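Bench diary: the PC rebuild cell
Reading time: 2 min

Tuesday, evening

I came to the Flemgate workshop after dinner and stayed longer than I planned. The memory step is still my big trouble. On Monday I wrote that the approach height was too low, so today I raised it by 15 mm and made the speed slower, 20 percent. I like it more at this speed, my heart is calmer. 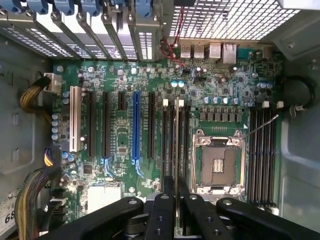 Wrist view, fingers over the memory module. CPU socket still empty.

I must remember that the cables at the left side take more space than in my drawing. I want to tie them before the next try.

The printed fixture I made again in July, with a deeper recess for the processor. The first one needed 40 grams less plastic, but I did not trust it. 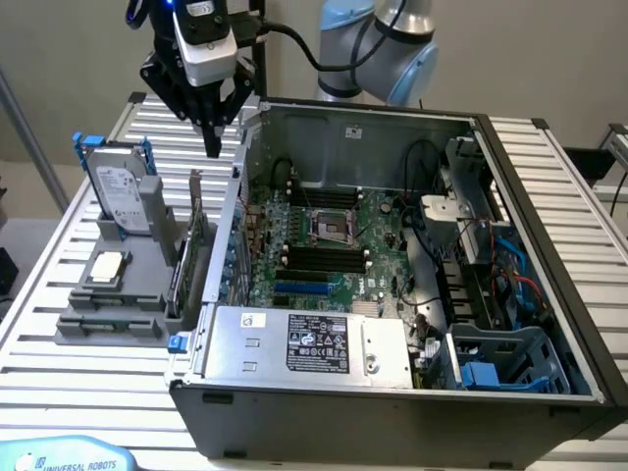

The tower on its side, with the fixture, hard disk and processor at the left.

For tomorrow: teach the pick point for the processor again, and save the program under a new name. I lost one version last week and I am still angry with myself.

653 views · 15 comments · 20 shares

Recent entries
Brannigan gripper pads, second try
Why I left the Bandari forum
Valero table, leveling the feet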